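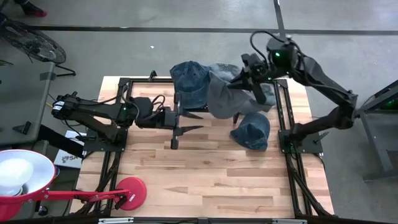
Unsere Projektgruppe sollte im Seminar Marketingkommunikation prüfen, ob sich Programmatic Buying für einen mittelgroßen Werbekunden lohnt, wenn er es selbst betreibt. Ausgangspunkt war die Behauptung des Getränkeherstellers Brivine, der Einkauf laufe seit dem Wechsel von der Agentur Gosling ins eigene Haus "vollautomatisch". Das Wort weckt falsche Vorstellungen. Man denkt an Greifer, die mit offenen Fingern über einer Holzplatte stehen und zupacken, sobald etwas darunter liegt. Im Mediaeinkauf legt aber weiterhin jemand fest, was überhaupt auf die Platte kommt: Zielgruppen, Gebotsgrenzen, Sperrlisten.

Fragestellung und Vorgehen
Untersucht wurden zwei Kampagnen, eine noch von Gosling betreut, eine aus dem neuen Team. Brivine stellte uns Auszüge aus der Einkaufsplattform Jodero zur Verfügung, je Kampagne 200 Platzierungen. Die Auswahl traf das Unternehmen selbst, was wir mehrfach kritisiert haben. Eine Zufallsstichprobe wurde zugesagt, lag bis zur Abgabe im April aber nicht vor. Dazu kam eine Onlinebefragung über das Panel Nivik mit 1000 Teilnehmenden.

Ergebnisse
Der Tausenderkontaktpreis liegt im eigenen Haus niedriger. Brivine wertet das als Erfolg. In der Rechnung fehlen allerdings die Gehälter des neuen Teams und die Lizenz für Jodero, während das Agenturhonorar auf der Gegenseite voll eingeht. Auf Nachfrage hieß es, diese Posten gehörten zu einer anderen Kostenstelle. Ob nach einer Korrektur noch ein Vorteil bleibt, können wir mit den vorliegenden Zahlen nicht sagen.

Auch bei der Befragung sind wir vorsichtig. Die Erinnerung an die zweite Kampagne war etwas besser, sie lief jedoch im Sommer und mit einem neuen Motiv. Mit der Organisation des Einkaufs muss das nichts zu tun haben.

Einordnung
Die Debatte um Hausagenturen ist alt. Das Firmenarchiv von Brivine enthält eine Aktennotiz von 1957, in der die Werbeabteilung vorschlägt, Anzeigen künftig selbst zu buchen und die Provision zu sparen. Die Argumente ähneln denen der heutigen Präsentation bis in einzelne Formulierungen.

Offene Punkte
Nicht geklärt wurde, wem die Kampagnendaten bei einer Kündigung von Jodero gehören. Der Vertrag durfte nicht eingesehen werden. Für eine Folgearbeit empfehlen wir, die Vollkosten beider Modelle vor Beginn schriftlich anzufordern.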